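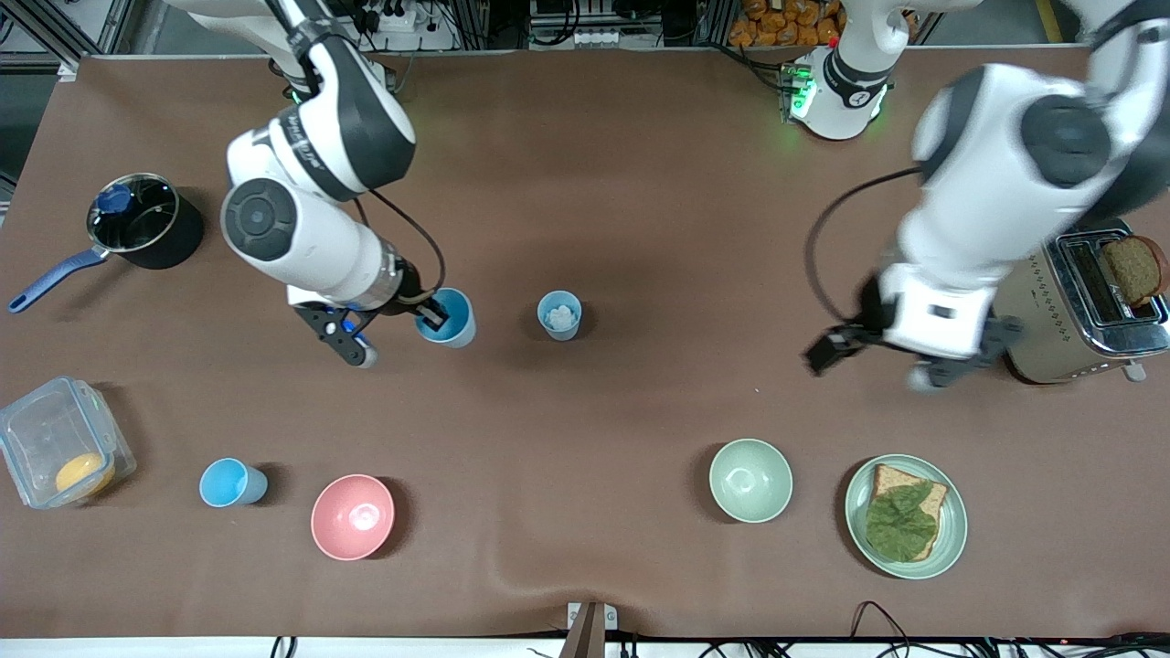

Breakfast duty: one gripper on a cup, the other waiting by the toaster.

Nileck two-arm kitchen set, long-term review

Reviewed by Shirley Marsden

I have been running the Nileck set since July, on a plain table with ordinary breakfast things on it. I wanted to know whether a pair of robot arms can take over the small jobs that fill the first part of the morning: making toast, putting a plate together, moving cups about and clearing up afterwards. The short answer is that it can do some of them, slowly, if you are willing to stand nearby.

Setting up

The arms came in two crates and took me most of a day. The bases have to be bolted down, and the instructions are vague about how far apart they should be. I got it wrong the first time and the arms could not both reach the toaster. Santino Iturra, who has fitted several of these for Badham, talked me through moving them over the phone. After that the calibration ran without trouble.

You need a good deal of room. A normal worktop under wall cupboards will not do, as the elbows swing up and out when the arms reach across.

Cups and crockery

Picking up an empty cup is the thing it does best. The two-fingered gripper closes gently enough for light plastic, and I have not had one cracked yet. Standing cups are easy. A cup on its side is harder: the arm usually has two or three tries before it gets a finger inside the rim, and sometimes it pushes the cup along the table instead. Plates are the weak spot. It can slide a plate to the edge and pinch it there, but I would not trust it with my good ones. Bowls are somewhere in between.

I tried it with a cup of water filled to the halfway mark. It got there with a fair bit of slopping, and I have not gone higher than that.

Toast

Putting a slice of bread into the slot took more practice than anything else. Soft white bread folds. A firmer brown loaf holds its shape and goes in most of the time. Over one long stretch I kept a tally, and it managed 9 slices out of 15 with no help from me. Pushing the lever down is fine. Getting the toast out is fine too, provided it sticks up far enough to be gripped.

Lettuce on toast was better than I expected. It tends to pick up more than one leaf, and it does not care how the leaf lands, but you get something you could eat.

Pans

A saucepan with a long handle can be shifted empty. Lids with a decent knob come off and go back on, though it often leaves them slightly askew. I have not let it near a lit hob and the handbook says not to.

Speed and noise

Slow. A slice of toast with a leaf on it, plated, takes longer than I would take to make breakfast for four. The motors make a low whine, which I stopped noticing after a week. The cables are more of a nuisance. The one along the forearm has snagged twice, and both times the arm stopped by itself and had to be restarted.

Cost

The grippers wear. A replacement pair of finger pads was £464 fitted, which I thought steep. Russo sells pads that are said to fit, but I have not tried them.

Compared with the Stalley

I had the single-arm Stalley on loan before this. It was quicker over one cup and much easier to find space for. It could not hold a thing steady and work on it at the same time, so lids and toast were beyond it. If you only want cups moved from one place to another, the Stalley is enough.

Would I recommend it?

For a home, no. You would spend more time watching it than it saves you. For a canteen or a test kitchen where someone is already on hand, and where the same few items come out in the same spots each morning, it is worth asking for a trial. I am keeping mine until the next software update, which is meant to improve plates.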